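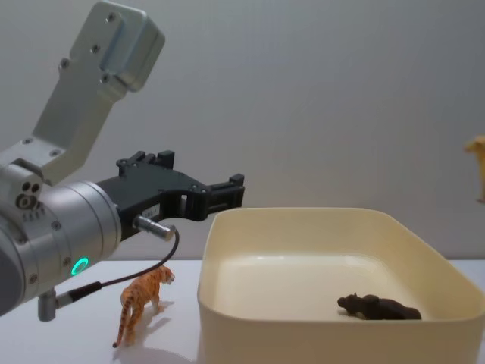
Tolerances Belong on the Drawing, and So Do the Reasons

By Unai Arrieta
March 29, 2018

A dimension on an engineering drawing has two parts. One is the nominal value, the number the designer had in mind. The other is the tolerance, the amount by which the finished part may miss that number and still be accepted. Most of the argument in a design office goes into the first. Most of the money goes into the second, and it is usually set in a few seconds by whoever happens to be filling in the title block.

My position is that a tolerance tighter than the general block should carry a written reason, on the drawing, in plain words. I have held this view through two employers and a good deal of opposition. The opposition is not foolish, and I will try to state it fairly.

Start with how the general tolerance gets there. A company adopts a template. The template was drawn up for some earlier product, often by someone who has since left, and it says that any dimension without its own tolerance is held to such and such a value. At Dornbridge, where I worked on housings for flow meters, the block had been copied from a line of pump castings. It was too loose for half of what we made. The designers knew this and compensated by adding individual tolerances wherever they felt nervous. After enough years of that, a typical housing drawing had more individually toleranced dimensions than general ones, and a reader could no longer tell which of them mattered.

The machinist reading such a drawing has a practical problem. A bore marked to a close fit may be holding a bearing, in which case it must be right or the product fails in service. Or it may have been marked that way by a designer who copied it from the bore next to it. The drawing gives the two cases equal weight. The shop therefore treats them as equal, and sets up, cuts, and measures both with the same care. The inspector does the same. If the second bore comes out slightly large, the part goes on the reject shelf, and somebody has to write a request for a concession.

Concessions are the best evidence I know of on this subject. I once went through a set of 334 of them for a single family of housings. In each case the shop had missed a tolerance and asked the design office whether the part could be used anyway. The large majority were granted. Many were granted the same day with one word in the reply box. When the answer to a question is nearly always yes, the question is being asked in the wrong place. The designer already knew, or could have known, that the feature would work at the wider limit. The knowledge was simply stored in the designer's head and had to be fetched by form.

A smaller number were refused, and those are more interesting. Several of the refusals were wrong. The engineer answering was not the one who had drawn the part. He saw a tight tolerance, assumed it was tight for a purpose, and declined to take the risk. I would have done the same. A number with no reason attached to it can only be defended or guessed at, and a careful person defends it. Good parts were scrapped on that basis. One was a cover plate from a batch of 50, held to a flatness requirement which, when I finally traced it, had been carried over from a version of the product that sealed with a bare metal face. The current version used a soft gasket and had done so for years.

What I propose is modest. Beside each individually toleranced dimension, or in a numbered note, write what the tolerance protects. "Bearing press fit." "Clears the valve stem at full travel." "Locates on the mating part, see sheet 2." A note of this kind takes under a minute to write if the designer knows the reason. If the designer doesn't know the reason, it takes longer, and the extra time is well spent.

Ismael Bittencourt, who checked my drawings at Dornbridge and disagreed with nearly all of the above, had three objections. I have heard the same ones since from other people, but his versions were the clearest.

His first was that a drawing is a contract. It tells the supplier what to deliver, and a contract gets weaker as explanation is added to it. If the note says the bore is for a press fit, a supplier who misses the limit may argue that the bearing still presses in, so the purpose is satisfied. I accept that this can happen. It did happen to us with Custaner, who supplied turned sleeves and were not shy about making their case. But the fix is one line in the general notes, stating that the numbers govern and the reasons are for information. Lawyers write sentences like that every day. The sleeves dispute took a month to settle, and in the course of it we found that our limit really was tighter than the fit required. We changed the limit. I count that as a gain, though Ismael did not.

His second objection was clutter. A complex drawing is already hard to read, and doubling the text makes it worse. This is true of drawings as they are now. It would be less true of drawings made under the rule, for the reason that many tight tolerances would not survive the need to justify them. When I redrew one of the flow meter housings as a trial, the count of individual tolerances fell by more than half, and the sheet was easier to read with the notes than it had been without them. One drawing proves little. I would still like to see the test repeated by someone who expects it to fail.

The third objection is the one I take most seriously. Reasons go stale. A note that was correct when written may be false two revisions later, after the mating part has changed, and a false reason is more dangerous than none. A reader who sees "clears the valve stem" will feel free to open up the dimension once the stem is gone, and may not know that a second feature has since come to depend on it. I have no complete answer to this. Part of an answer is that numbers go stale too, as the cover plate shows, and a stale number gives no sign of it at all. A stale reason can at least be checked against the product. Someone who reads that a face seals metal to metal, and then sees a gasket in the parts list, has been told that something is wrong.

It is sometimes said that modern practice has made the matter moot. Geometric tolerancing, with its datums and feature control frames, is meant to express function directly. Used well, it does. A position tolerance taken from the right datums tells a trained reader a good deal about how the part is meant to assemble. But it tells the reader how the requirement is structured. It doesn't say what will go wrong if the requirement is missed by a little, and that is the question the shop asks. I have also seen plenty of sheets in which the symbols were applied as freely and as thoughtlessly as the old plus-and-minus values ever were. A profile tolerance copied from the last job is still copied from the last job.

Cost is the usual way to close an argument like this, and I am wary of it. The relation between tolerance and price is not smooth. Within the ordinary range of a machine, a tighter limit costs almost nothing. Past a certain point, the part needs another operation, a different machine, or a slower inspection, and the price jumps. A quote I kept from Zerkov shows it plainly: a shaft shoulder priced as turned, and the same shoulder at the drawing tolerance, which required grinding and added 850 dollars to the order. The designer had no idea there was a step between the two numbers. A written reason would not have told him about the step. It would have made him stop at that dimension, and it would have given the shop something to reply to.

That last effect is the one I would put most weight on. Where drawings carry reasons, machinists call with suggestions. They say that if the shoulder is only there to stop a spring, they can leave it as turned. Where drawings carry only numbers, they quote the numbers.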